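Do you really need the "pro" terminal kit?

Every January the catalogs show up, and every January somebody at the shop gets talked into a bigger box of connectors. Dudás is pushing a 700-piece assortment, and Dakitz has answered with one that comes in a case with a foam lid. I have bought boxes like these. I used the same two sizes until they ran out, and the rest are still sitting on the shelf over the drill press, sorted by color.

The sales pitch leans hard on the word "insulated." As far as I can tell, that covers anything with a bit of plastic somewhere on it. What I want to know is whether the barrel grips the strands, and the flyer doesn't say. A stamped metal terminal with its tabs folded over can look crisp and perfect and still let go with one decent tug. Ingvild Eide brought 31 crimps she'd made with the cheap pliers to our last bench night and let us pull on them. Nine came off in somebody's hand. She hadn't been careless, and from arm's length I couldn't have picked out the bad ones.

So I'm not much impressed by a tidy row of connectors, including one like this: three silver terminals hanging side by side under a dark gray housing, with a ribbed rubber boot right next door. It looks very neat. I'd still want to pull on each of them before I trusted it.
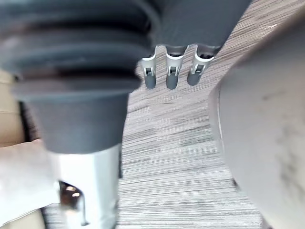

Rubber boots, and what people claim for them

The other thing Dudás would like to sell you is a "lifetime" bellows boot. Whose lifetime? Rubber that folds will sooner or later crack in the folds, and the bottom of a fold is exactly where you don't look. Idun Hovland swears by wiping hers down with silicone spray. She may be right, but she also parks indoors, and I suspect the roof is doing most of the work.

My own routine is dull. Spread the folds with your thumbs and look into the valleys under a flashlight. Feel along the collar for a split. If you find one, replace the boot and skip the glue – I've tried two kinds and both peeled.

What I'd buy

A ratcheting crimper, borrowed first if you can manage it. A small bag of terminals in the size you use. The Rolow part number 1641 boot has fit everything I own so far, though the Avham counter will tell you it's discontinued and then find one in the back.

If you've had good luck with the big kits, write in. Bring the crimps, too, and we'll pull on them.

Related items
Heat-shrink tubing: how much is too much?
Bench night notes: stripping wire without nicking it
Reader mail: more on silicone spray
Sorting drawers, and why mine stay unsorted

Contact the editor | © Avham Bench Newsletter | Back to top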